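Bradico Neighborhood Pantry
Progress report to the Mostov Fund, spring period
Prepared by Wenche Fagerlund, program lead

Dear Henrike,

We have had a wonderful few months, and I'm so glad to finally get it all down on paper for you! When you visited us in the winter we were still handing out groceries in whatever came to hand, mostly thin plastic carriers that split on the stairs. Your grant let us switch the whole produce side over to cloth totes, and the change has been bigger than any of us guessed when we wrote the application.

Bags out and bags back

By the end of May we had packed 3,201 produce bags. That covers the regular Sunday pickup and the home deliveries on the Valdovinos route, which now has 71 households on it (it had 48 when the grant began). We had planned to grow the route slowly, but two apartment buildings at the far end asked to join in the same week and we said yes to both. It was a scramble for a couple of weekends, and then it settled down.

The totes are a mixed lot, and that's part of the fun. We bought plain ones in bulk with the grant and put out a call for secondhand ones at the same time. People cleared out their closets for us! We now have flowers, birds, old conference bags, a few from bookstores, and some with sayings on them that the kids like to read out while they wait in line. Households leave the empty one at the door and get a full one back. Some have asked for the same bag every time, and we do our best.

How we pack now

Last fall each packer had their own way of doing it, and the fruit paid the price. We have since agreed on one order and it is taped to the wall above the packing tables. Open the bag all the way and check the bottom before anything goes in. Potatoes, onions and carrots first, if there are any that week. Firm fruit next, with the soft fruit on top. Handles stay outside the bag so they don't get buried. On fruit-only days we skip straight to the apples.

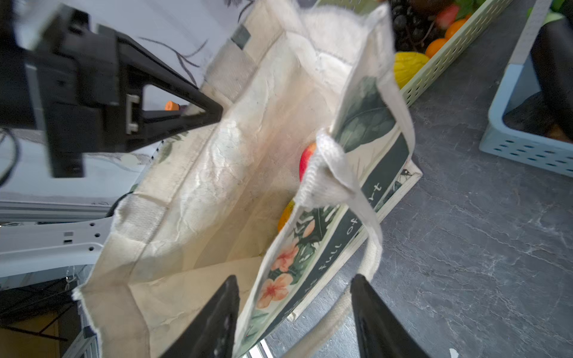

Fruit in one of the flower-print canvas totes.

The canvas holds its shape better than the thin cotton we tried first, and the wide mouth means you can see what's already inside. The thick handles have been a real hit with our older neighbors, who told us the plastic ones cut into their fingers. I would happily order more of the heavy kind and skip the thin ones altogether.

Wear and washing

Cloth bags get used hard. We see creases, gray smudges on the inside, and fraying along the seams, especially on the ones that came to us secondhand. Smudges don't bother us much, but a bag that smells or has something sticky in it goes straight to the wash pile. We run that pile through the machines at the Gameo laundromat, which gives us a quiet slot early in the morning at half price. Seams get looked at when the bags are folded, and anything close to letting go is set aside for the mending table.

The mending table was not in our plan at all. It started with one sewing machine and a box of thread, and it has become the place people drift to after pickup. So far 40 bags have been fixed and sent back out. A few were past saving and have been cut up for patches.

What was harder than we expected

Getting bags back from the delivery route took longer than we hoped. In the early weeks we ran short and had to fall back on paper for part of a Sunday. A reminder note tucked in with the fruit has helped a lot, and so has simply knocking and asking.

Soft fruit is still our weak spot. Even with the new order, it bruises on the longer drives when the totes lean against each other in the van. We want to try shallow crates that keep each bag standing upright, and we have borrowed two to test before we spend anything.

Plans for the summer

We would like to move the money left in the printing line over to crates and extra thread, if you are comfortable with that. The printed flyers turned out to be unnecessary once word got around. We also hope to open a second packing table before the stone fruit comes in, which is the busiest and happiest part of our year.

Please come by on a Sunday if you can. Packing starts at 8:30, the coffee is on before that, and we'd love to put a tote in your hands!

With warm thanks,
Wenche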